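Grollinell Community Help
Home > Residents > Shared Facilities > Storage and Common Areas

Storing personal items in baskets on the shared worktables: what is permitted?

Posted by Unit111_Resident in October
Status: Open for replies

I moved into the Trevaskis building at the end of the summer and have been using the shared hobby room on the lower level. I keep my knitting and some mending supplies in a basket, and until recently I left it on one of the worktables between visits. Last week I found a printed notice on the door stating that "unattended containers will be removed." The notice does not say how long a container may be left, where it would be taken, or whom to contact.

I have read the Residents' Handbook and can find only one paragraph on the hobby room, which deals with the hours and the sink. I would be grateful for guidance on the following points:

Is there a time limit for leaving a container on a table while one is out of the room, for example at lunch?
Are the open shelves on the back wall available to everyone, or are they assigned?
If a basket is removed, how does a resident get it back?

I would also like to know whether the material of the container matters. A neighbor told me that wicker and cardboard are no longer accepted on the shelves. I have not been able to find this in writing.

Thank you in advance.

3 replies

Glenys Quinlan
Shared Facilities Coordinator, Grollinell

Thank you for raising this matter. The notice on the door was intended as a short reminder and should have referred readers to the full rules, which were revised in the spring. The revised text was placed in the lobby binder but has not yet been added to the online handbook. I apologize for the inconvenience and set out the relevant provisions below.

Containers on worktables. A container may remain on a worktable while its owner is using the room. Owners may step out for up to one hour, provided that a name card is left with the container. Cards are available in the tray beside the door. After one hour, or when the room closes at 11 p.m., any container still on a table may be moved by staff.

Baskets are welcome on the tables, and wicker is perfectly acceptable there. We ask only that the underside be free of loose ends, as these have scratched the table surfaces in the past.

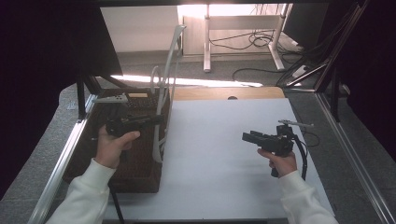

Shelf storage

The open shelves on the back wall are assigned. Each bay is lent to one household for a period of six months, and the period may be renewed once if there is no waiting list. At present there are seven bays in use by residents of the Trevaskis building and two held for the evening classes. To request a bay, please complete the storage form at the front desk and state the outside measurements of your container. A container must fit fully within the bay and may not hang over the front.

Your neighbor is partly correct about materials. Cardboard is not accepted on the shelves, as the room is humid during the warmer months and several boxes gave way last year. Wicker, cane and similar woven materials are accepted if they have a washable liner. Plastic and metal containers need no liner.

Items removed by staff

Containers removed from the tables are taken to the front desk and entered in the log with the date and a short description. They are kept for 11 days. If there is a name card, the desk will telephone the owner. If there is no card, a general message is placed on the lobby board. After that period, unclaimed items are offered to the evening classes or discarded, depending on their condition. There is no charge for collecting an item.

Please note that the desk cannot accept responsibility for valuable tools. Residents with sewing machines, rotary cutters or similar equipment should store them at home or rent a locker in the Jollik annex.

Should you have further questions, I may be reached through the front desk on weekday mornings.

R. from the fourth floor

I can confirm what is written above about the desk. My basket was taken in after I forgot it overnight, and it was returned to me the following morning with everything in it. I signed the log and that was the end of it.

With respect to liners, residents may find it useful to know that an ordinary cotton pillowcase is sufficient. Turn the open end down over the rim and hold it in place with two or three safety pins. It can go in the wash with the rest of the laundry. I bought a fitted liner first and found that it shrank.

I would add one practical point. The bays nearest the radiator become very warm in winter. I kept beeswax there and lost most of it. If you are offered a choice, I recommend the lower row on the left.

Pisto_Desk_Evenings

Different building, but the rule in Pisto is that nothing stays on the tables at all, even for lunch. I am not certain whether the one-hour allowance applies in our room. The lockers at Jollik were full when I last inquired.

Glenys Quinlan
Shared Facilities Coordinator, Grollinell

The one-hour allowance applies to the Trevaskis hobby room only. Pisto has its own rules, which are posted inside the door of that room, and the previous reply states them correctly. Residents of either building may use both rooms but are asked to follow the rules of the room they are in.

The Jollik lockers are currently full. A waiting list is kept at the front desk, and places normally become available at the end of each rental term.

Unit111_Resident

Thank you, this resolves my first and third points. I have picked up a name card and will submit the storage form this week. May I ask whether the measurements on the form should include the handle? My basket has a fixed handle that adds a good deal to its height.

Glenys Quinlan
Shared Facilities Coordinator, Grollinell

Yes, please include the handle if it does not fold down. The upper row has the greater clearance – if your basket is too tall for the lower bays, write "upper row" in the remarks box and the desk will take this into account.

This topic has been marked as resolved by the original poster.

Related topics
Booking the hobby room for a private group
Sink and drain rules, lower level
Requesting a second key card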